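The Snack Box Table at Ustside

July 28, 2018

Welcome back, everybody, and thank you for all the kind notes after the last gallery. This one is devoted to snacks, and more exactly to the getting of snacks into boxes, a job I have grown fonder of than I ever expected to when Bello Garba first talked me into it over a cup of tea. We pack them for the Ustside summer swap, where people trade a box of their favorite treats for a box of somebody else's, and you go home with things you can't always pronounce and very often want more of.

A few words on how we go about it, for those of you who have written to ask. We like a clear plastic box, the kind you can see straight through, so that half the fun is peering in from the side before the lid comes off. The bags with the most air in them are the troublemakers. You can't squash them or you end up with crumbs, and if you leave them until the end there is never any room, so they get first pick of the space and everything else has to be polite and fit in around them.

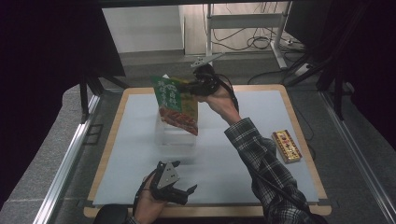
Little flat packages are a different matter, and I keep those to one side until the big bags have settled. They slide down the walls of a box beautifully, and a bit of gold or red showing through the plastic makes the whole thing look like a present. Bello likes to lean his bags so the picture of the food faces out. I used to think this was fussy, but I have come around to it completely - a picture of something reddish and spicy-looking does sell a box to the right person, even when the writing is in Chinese and the person (me, for one) can't read a word of it.

The table matters too, more than you would think. A soft, pale mat is a real kindness when you are hunting for a small packet, and a wooden edge around it keeps a runaway candy from going over the side. I did my first boxes at Norðdahl on a glossy dark dining table and spent half the afternoon on my knees looking for caramels!

We packed 56 boxes last October and I thought that was plenty, but then the Trollum folks heard about it and wanted to join in, and I have not had a tidy cupboard since. If you would like to swap with us, bring sealed bags only, please, and a note if there are nuts in anything. Spicy things are very welcome. So are sweet ones, salty ones, and those odd seaweed crackers that someone from Prarnero sent along last time, which were gone before I had properly sat down. Leave a message on the guestbook page and Bello or I will write back with where to drop things off.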